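Flundance Reading Room Refit
Progress report to the grant manager, October
Prepared by Rekha Rathore, project lead

1. Status

The refit of the sorting room is in its second stage. Stage one covered clearing the old shelving, painting and delivery of desks. Stage two covers the layout of the work surfaces, the sorting of the donated books and papers, and the filing of loose printed matter. Stage one is closed. Stage two is on schedule except for the items listed in section 5.

No change to the approved scope is requested.

2. Work surfaces

The plan submitted with the application showed a single run of desks along one wall. This was changed after the first week of sorting. A single run left no place to set down material that had been checked but not yet filed, and people ended up carrying the same pile twice. The desks are now placed so that a white desk and a light green table meet at a corner. The white desk takes incoming material. The green table takes material that has been checked. 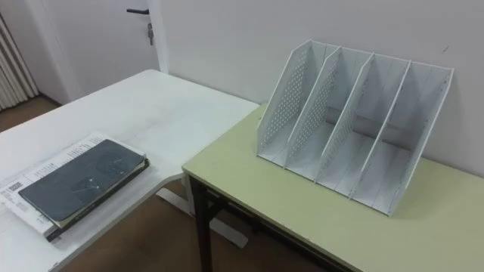

The rule for the incoming desk is that one batch is open at a time. A batch is a set of books or papers from one donor, with its delivery note. The entry is written up by hand first and typed into the catalog at the end of the shift. We tried typing directly and dropped it, as the catalog program (Boltesel) logs out after a short idle period and part-finished entries were lost. The supplier has been told. A longer idle period can be set in the paid version, which is outside the budget.

The desk surfaces were bought used. They show marks and light scuffing, which do not affect their use. Replacement of the tops was priced under the original budget and has been taken out. The money saved stays in the furniture line for now.

3. Sorting of books

The Oláh donation was received in full. The delivery note lists 403 titles. Of these, 257 have been checked and entered. A further 23 have been set aside as duplicates of titles already in the reading room and will be offered to the branch at Hokesau. The remainder are still in the store and have not been opened.

Each book goes through the same steps:

Check the title against the delivery note.
Check the covers, spine and page block for damage.
Enter the barcode number if there is one. Older books without a barcode get a number from our own series.
Write the shelf group in the entry.
Place the book flat on the checked pile, larger books at the bottom. 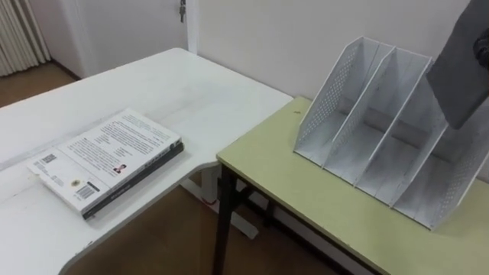
Piles are kept low. In the first week they were built too high and the lower books picked up creases at the corners. Soft covers are the main concern, and where a soft cover and a hard cover of different size are in the same batch, the hard cover goes underneath.

Barcode entry is the slowest step. Back covers often carry both a QR code and a barcode, and the hand reader picks up whichever it finds first. The QR code usually leads to a publisher's page and is of no use to the catalog. Staff now cover it with a strip of card while reading. This works but adds time to each book. A reader that can be set to ignore QR codes has been quoted at 110 dollars and is included in the request in section 5.

4. Filing of loose papers

Loose papers are handled apart from books. Flyers, price lists, thin booklets and printed notices are sorted by sender and then stood upright in magazine files. The files sit on the lower desk with the light wooden top, against the wall, within reach of the white standing desk. Books that belong with a set of papers wait on the standing desk until both parts have been entered.

The first file unit is in use. Labels for the compartments are still handwritten on slips and will be replaced once the sender groups are final. Two groups, local notices and school material, overlap and may be merged. A decision will be made before the next report.

5. Open items

Barcode reader. Approval requested for purchase from the furniture line.
Duplicates. Hokesau has agreed to take them in principle. Transport not yet arranged.
Catalog program. Waiting for an answer from the supplier on the idle period.
Cables. The cable under the standing desk hangs in a loop and is to be clipped to the underside of the top.
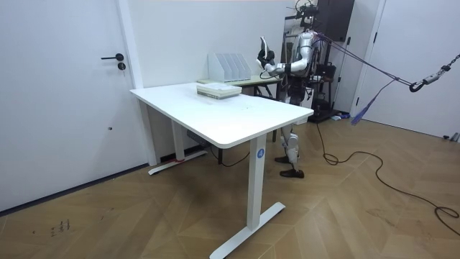 6. Next period

Sorting of the remaining Oláh titles continues. Work on the shelf groups for the reading room itself starts once the duplicates have left the store. The spending table will be sent separately with receipts attached.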